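Week 4 notes: force thresholds

Okay, picking up where I ran out of time! We were arguing about when the controller should decide it has touched something.

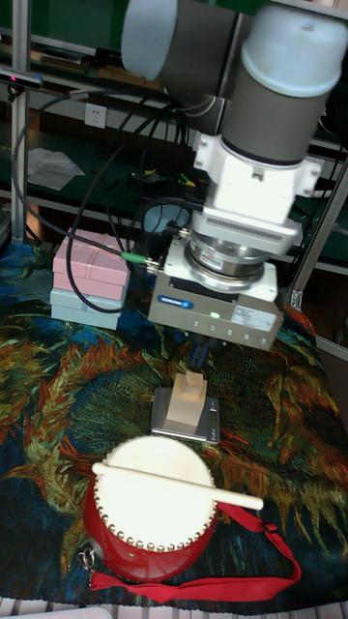
My rule: zero the wrist sensor with the fingers open, then log 96 samples before you trust a thing.

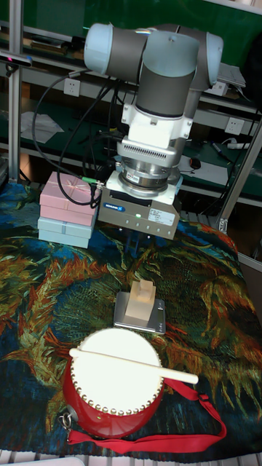 Fig. 2. Fingers above the stepped block, block on the scale.

Shih-chieh Yau asked why we don't just threshold on one reading (good question, noise!). Filter first, then compare.

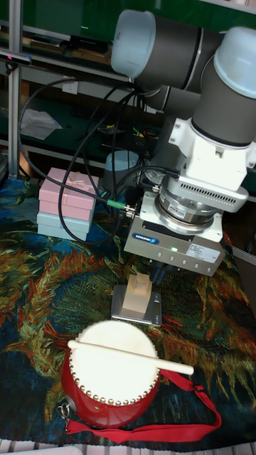
For Dustis users, the filter settings live in the planner config. Bring your plots to lab 2.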